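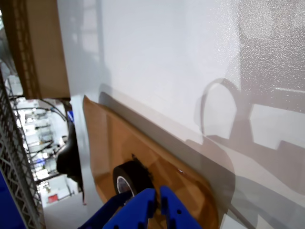

Report on the open day at Rennie

Our group went to the open day at Rennie on Sunday, April 18, 2021, to see a packing robot that the people there call Litura. The leaflet promised "hands-free packing for small firms". I went in with doubts and came out with most of them.

What we were shown

The job was a plain one. There was a white surface with brown paper on it, a roll of black tape and a blue gripper with two fingers. A cardboard box stood close by. The gripper had to deal with the tape, which sounds easy until you think how often a person does it without looking.

We were told Litura had done 1,451 picks in testing and that 601 of those were with tape. I asked how many had failed. The guide said that figure was "being worked on" – I wrote that down word for word.

What I think

We saw 2 runs, both on the same kind of roll. A real packing bench has tape half used up, torn paper and somebody's tea on it. The sales talk compared Litura with the older Rostska arm, but the Rostska was not there, so we had to take their word for it. The same goes for the trial at Stikotholm, where it is meant to pack 100 parcels a shift.

The fingers were better made than I expected, and I liked the stepped edges on the left one. I would still want to watch a full shift before believing the leaflet. Our group has written to ask for the failure figures and will add them to the appendix if they come.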